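Kitchen week at Norlow, a few pics

Posted Thursday, January 2, 2025

Quick one, still unpacking boxes. New year, same dishes. We cleared out the shared kitchen at Norlow after the holidays. Captions short, sorry, I have to be out the door by 5.

Background for anyone who wasnt here. The Norlow kitchen feeds the whole second floor, plus whoever wanders over from Flerkport on their lunch break. Over the holidays it got bad. Mugs in the drawing cabinet. Forks in the plant pot. Kimutai Urio made a list of everything to wash, sort or throw out and it came to 928 items, which he read aloud to us. All of it. Lids counted separately.

How it went, fast version:

Cupboards first. Everything out, shelves wiped, everything back in. Plates low, glasses high, baking stuff over the fridge where it can stay.

Lids without boxes, gone. Boxes without lids, kept for screws and pens.

Nassoro Magesa took the spice rack. Threw away five jars of paprika, all open, all gray. Kept the good cinnamon and hid it, ask him.

Dishwasher got run over and over. Glasses and mugs, then plates, then the big pans that never fit and got done by hand in the end. Filter out and rinsed under the hot tap, old toothbrush for the corners. Spray arms too, there were seeds in the holes. Sesame I think.

New house rule, on the fridge door under the Kioko magnet: if it's clean, empty it. If it's half full, leave it. If your not sure, open it and look. Knives go point down, good wooden spoons don't go in at all.

Still to do: the drawer by the window (batteries, string, takeout menus), the Mekon kettle needs descaling, and somebody's blue lunch box has been on the sill since before the break. Claim it by next week or it joins the screws.

Thanks to everyone who dried. Soup after was Nassoro's, lentil, recipe coming when he writes it down. More tea towels also wanted, the thin cotton kind, not the fluffy ones that leave bits on the glasses. Drop them in the basket by the coats.

Pics:

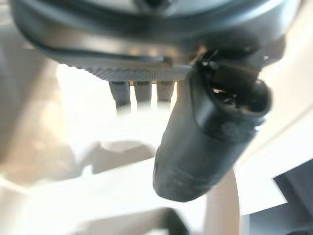 Black cylinder, a bit scuffed and dusty lower down.
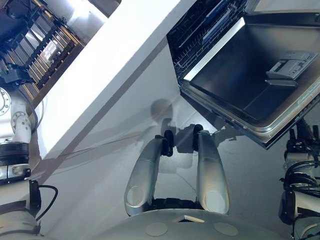 Dishwasher door open, detergent compartment on the inside of it, pale floor alongside.

Do plates need rinsing before they go in the dishwasher?

Scrape them into the bin and load them, that's enough for most things. Dried egg and porridge want a quick soak first.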